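Chapter 7
Learning from Simulated Viewpoints

Learning outcomes

After studying this chapter, the reader should be able to explain why a wrist-mounted view is treated differently from a fixed view, to describe the main steps in the Dullenance procedure, to read a table of transfer results with proper caution, and to plan a small simulated study of their own.

7.1 Introduction

The previous chapter dealt with policies trained on recordings of real arms. Such recordings are slow to make and hard to repeat. An operator must be present, objects must be put back by hand, and a fault in the gripper may spoil a day's work before it is noticed. For these reasons many laboratories now prepare at least part of their training material in simulation, where a room can be built, altered and restored at little cost.

The question for this chapter is how far material of that kind can be trusted. A policy that performs well in a simulated room may fail in a real one, and the cause of the failure is often difficult to find. It may lie in the physics, in the timing of the control loop, or in the appearance of the surfaces. Sections 7.2 to 7.4 consider these causes in turn. Section 7.5 presents the Dullenance procedure, which was designed to separate the last of them from the other two, and Section 7.6 reports its use in the Allum study.

Throughout the chapter the term "view" means what the policy receives as visual input at a single time step. A fixed view is taken from a point that does not move during the task. A wrist view is taken from a point attached to the arm, so that the fingers keep a nearly constant place in it while the room appears to turn and slide behind them.

The distinction matters more than it may first appear. In a fixed view the tabletop usually fills a large and steady part of the input, and a network can learn where objects are likely to be found. In a wrist view the tabletop may be central at one moment and pushed to one side at the next. Between two reaches the arm may face a wall, a shelf or a picture, with the objects of interest crowded along one border and only partly included. A policy must act sensibly on such input, although it says little about the task.
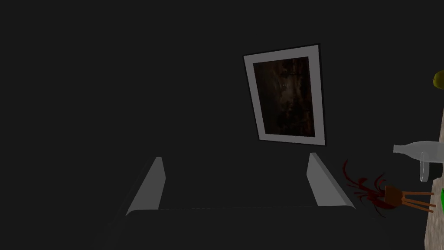 Early work tended to remove views of this kind before training. The reasoning was that they carried no useful signal and would slow the network down. Mayu Imai questioned the practice in her work on the Allum study, arguing that a policy which had never met an uninformative view would have no settled response when it met one. Her proposal was to keep such views in the training set, to label them, and to measure their effect separately. The labels used in this book follow hers: a view is "central" when the target lies wholly within it, "marginal" when the target is partly within it, and "absent" when the target cannot be seen at all.

7.1.1 The rooms used in the Allum study

The study used 123 simulated rooms built with the Furkix scene library. Each room contained a table, a background wall and a selection of household objects. Textures were drawn at random from a common pool, and the lighting level was varied between rooms. Objects were placed without regard to whether they made a likely set, so that the network could not rely on one object to predict another.

Decorative items were included on purpose. A framed picture on a wall has strong straight edges and a patterned interior, and in a small input it can resemble a tray or a box seen from above. Transparent objects raise the opposite difficulty. Their outlines are thin and their interiors take on the colour of whatever lies behind them, so that the same glass may be plain against one background and almost lost against another. Both kinds of item are discussed again in Section 7.4.

For each room the arm carried out 40 reaches from different starting positions. Anwara Amarasinghe, who directed the collection, required that the starting positions be chosen before the room was generated. This prevented the arm from beginning, by accident or by habit, in places from which the table was easy to see.

7.1.2 What was measured

Three quantities were recorded for every reach: whether the fingers closed on the correct object, how far the wrist travelled, and how long the policy spent in views labelled "absent". The third is less common in the literature and deserves a short explanation. A policy may succeed in the end and yet wander for a long period before it finds the table. If success alone is counted, this wandering is hidden. When the same policy is moved to a real arm, where joint limits and cables restrict movement, the hidden cost may become a failure.

The real trials were held in August at the Villalobos laboratory, on a single arm, with 600 reaches in total. Two policies were compared. The first had been trained on central views only, and the second on all three classes. The second policy spent less time in absent views and closed on the correct object more often. The difference was clear for opaque objects and small for transparent ones. The reader should note that a single arm was used, and that the result has not been shown to hold for grippers of other shapes.

7.1.3 Plan of the chapter

Section 7.2 reviews contact models and may be omitted by readers who have completed Chapter 4. Section 7.3 treats delay in the control loop. Section 7.4 deals with appearance, including the choice of textures and the rendering of glass. Sections 7.5 and 7.6 should be read together, as the definitions given in the first are used without further comment in the second. Practical work is set out at the end of the chapter and requires access to a simulator, though no real arm is needed.

Key terms introduced in this section: fixed view, wrist view, central view, marginal view, absent view, transfer.

Preparatory exercise

Choose a simulated room from the course collection and start the arm in 10 different positions. For each position, label the wrist view as central, marginal or absent with respect to one chosen object. Ask a fellow student to label the same views independently, and list the cases in which the two sets of labels differ. Keep the list, which will be used again in Section 7.5.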